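Why My Desk Looks Wet at 4 p.m.: A Project on Glare and Study Lighting
Shinji Tamura, Intro to Environmental Design, 4 May 2020

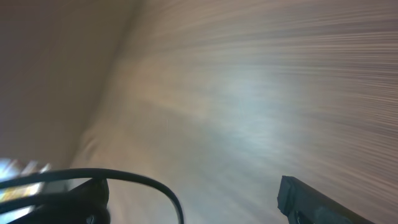

Fig. 1. Bluish-white glare on a tan-beige surface, with a lot of motion blur.

I picked glare as my topic because I get headaches in the Boyer reading room and I wanted something to blame. My first plan was a project on noise, but Junpei Imai had already claimed that one, and glare turned out to be more fun anyway (I know, I know, but stick with me!).

Some background first. Glare comes in two main kinds. Disability glare is the sort that stops you from seeing something, like the sun hitting your windshield. Discomfort glare is sneakier — you can still read your page, but your eyes get tired and you keep shifting in your chair. Most of what I ran into was the second kind. There's also a difference between light that comes straight at you from a lamp or window and light that bounces off whatever you're working on. A glossy surface bounces it mostly in one direction, so you get a bright patch that moves when your head moves. A matte one scatters it all over the place, and the patch gets big and soft or goes away.

For the survey I made a short form and left the link up in two places, the Boyer reading room and the Sidcombe study lounge. I got 70 replies, which was way more than I expected. Of those, 29 people said glare bothered them at least once a week, and 20 said they had changed seats over it. The thing people complained about most was the laptop screen, then the desk top, then the whiteboard. One person wrote a whole paragraph about the vending machine. I did not include the vending machine.

I also borrowed a light meter from Ms. Kaneko's lab and took readings at the window seats in Sidcombe. The highest one was 2,216 lux, right by the glass in the late afternoon. My seat in Boyer never got anywhere close to that, so the amount of light probably isn't the whole story with my headaches. I think the angle matters more. The ceiling lights in Boyer run in rows directly in front of the long tables, so if you look down at a shiny textbook page, the light comes off the paper and right into your face. Tilt the book and it's gone.

Next I tried some cheap fixes on myself for a week. Turning my chair sideways to the window helped a lot. A big sheet of dull gray paper under my notebook helped too, and it cost me nothing. The clip-on lamp was a mixed bag: great from the left (I'm right-handed), terrible from the front. Closing the blinds worked, but then Kohei Murakami, who sits across from me, said it felt like studying in a closet, and he kind of had a point.

There are some problems with all this. People who hate glare were more likely to click on a survey about glare, so my numbers are probably high. I only took readings on sunny days. And testing things on myself when I already knew what I wanted to find is not great science — Ms. Kaneko wrote that on my draft in red.

If I get to continue in October, I want to do the readings again with the sun lower and have other people test the gray paper without knowing what it's for. I'd also like to ask whether the lights in Boyer could be switched one row at a time. Thanks to Junpei for checking my math, and to everybody who filled out the form!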